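Halloso Shape Set: Setting Up
Section 9, Board and Blocks

Notes by Thilini Wijesinghe. Last checked June 11, 2021.

Before you start: clear the worktop, wipe it down, let it dry. Board goes flat. No cloth underneath.

1. Lay the maple board on the pegboard, long side facing you. Leave a strip of holes showing all the way round.

2. Check the board doesn't rock. If it does, lift, turn end for end, try again. Still rocking? Use the other board, item 764 in the parts list.

3. Tip the blocks into the tray and sort by colour first, shape second. Quicker that way.

4. Stand the blocks up, flat face on top. Cylinders and hexagon down the left with the heart, stars in the middle, blues on the right. Rows needn't be dead straight. Keep the two stars close but leave clear wood round the pair so small hands can get in.

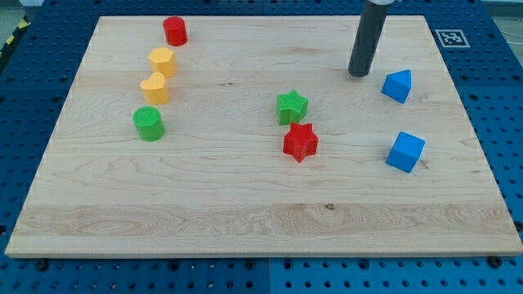 5. Run a finger over each top. Any rough edges, sand lightly with the Meslow pad. Dont sand the faces, you will lose the texture.

6. Let the child pick. Name the colour, then the shape. Swap two blocks and ask what moved.

Note: the two cylinders get muddled in the box. Pack green with green, red with red.

Caution: no soaking. Damp cloth only, then dry straight away. Wet maple will warp and teh grain lifts.

Caution: cracked block, take it out of the set. Do not glue.

Spares: ask Karthik Wickramasinghe at Vindenier, quote 288 and the colour.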